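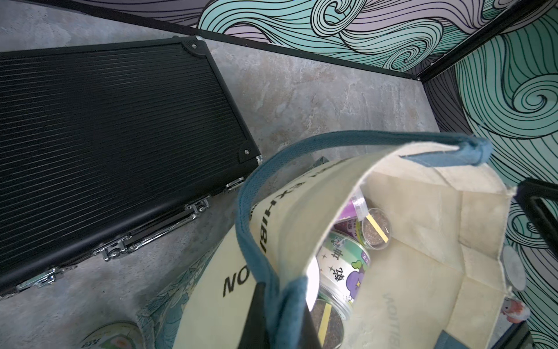

*View from the wrist camera of a Plerkeo unit during a bag-unpacking task, with the gripper at the mouth of a canvas tote. Picture: Evthorpe.*

**Evthorpe issues safety notice on gripper release fault in Plerkeo handling arms**

August – Evthorpe has issued a safety notice to all operators of the Plerkeo handling arm after tests confirmed a fault in the way the gripper lets go of soft items. The fault can cause the arm to pull back while a strap, cord or fold of cloth is still held between the gripper fingers. There have been no injuries. One operator reported damage to goods and to a floor fixing.

The notice applies to arms running control software Samonte 20. Arms running earlier versions are not affected. Operators should stop unattended work with bags, pouches and other soft containers until the corrected software has been installed.

**What happened**

The fault was first reported by Erby, which uses Plerkeo arms to empty and repack bags of mixed small goods. During a routine unpacking cycle, an arm reached into an open cloth bag to lift out a jar. The fingers closed on the jar and also on the inside edge of the handle. The arm placed the jar correctly, signalled that the gripper was open and began its return move. The handle had not come free. The bag was dragged across the work area until the arm's force limit was reached and the drive stopped.

The force limit worked as designed. It did so later than Evthorpe considers acceptable, as a light bag offers little resistance and the arm had already travelled most of its return path. Two jars fell from the bag and one lid split. The arm had also moved one of its own floor brackets out of line, and the station was taken out of service for the rest of the shift.

**Cause**

The release check in Samonte 20 relies on finger position alone. Once both fingers pass a set opening, the software treats the load as released. Earlier versions also compared motor current before and after opening, which gave a second sign that something was still attached. That comparison was removed to shorten cycle times on rigid items such as tins, tubs and boxes.

With rigid items the position check is sufficient. With cloth it is not. A strap can wrap over the back of a finger and stay there with the gripper fully open. In repeat tests at Evthorpe, 20 of 30 release attempts with a looped fabric handle were reported as successful while the handle was still caught. The same tests with the current comparison restored gave no false reports.

The wrist camera was recording throughout the Erby event and the caught handle can be made out in the footage. The camera is used to choose a grip point. It plays no part in the release check, and operators should not assume that it does.

**Action for operators**

Until the update is installed, Evthorpe asks all operators running Samonte 20 to do the following:

- Stop unattended cycles on soft containers. Rigid items may be handled as normal.
- Where a soft container must be handled, set return speed to 20 per cent of maximum and keep a trained person at the stop button.
- Fold handles outwards and down, clear of the opening, before the cycle starts.
- Remove key rings, tags and charms that hang near the opening.
- Do not free a caught item by hand until the arm has been isolated. A stopped arm may still be holding tension in the strap.
- Check floor brackets for movement after any force-limit stop, including stops that cleared on restart.

The speed reduction does not correct the fault. It shortens the distance the arm can travel before the force limit acts.

**Corrected software**

The update restores the current comparison for all item types and adds a short pause after the fingers open. If a load is still detected, the arm holds its position and raises an alarm. Evthorpe expects the change to lengthen each cycle slightly, including on rigid items, and has chosen not to offer a setting to turn it off.

Fatima Anozie, head of product safety at Evthorpe, said: "The release check was changed for one class of item and then applied to all of them. Our tests before issue used boxes and tins. They should have included straps, and they now do. We are grateful to Erby for stopping the station and sending us the complete log."

The update will be supplied free of charge. Operators who cannot install it themselves may ask for a site visit through their usual service contact. Any force-limit stop involving a soft item should be reported to Evthorpe product safety, with the arm log and wrist camera recording attached, whether or not goods were damaged.

**Notes to editors**

Plerkeo is a handling arm made by Evthorpe for sorting, packing and unpacking work. Samonte is the control software supplied with it.

Media enquiries should be sent to the Evthorpe press office.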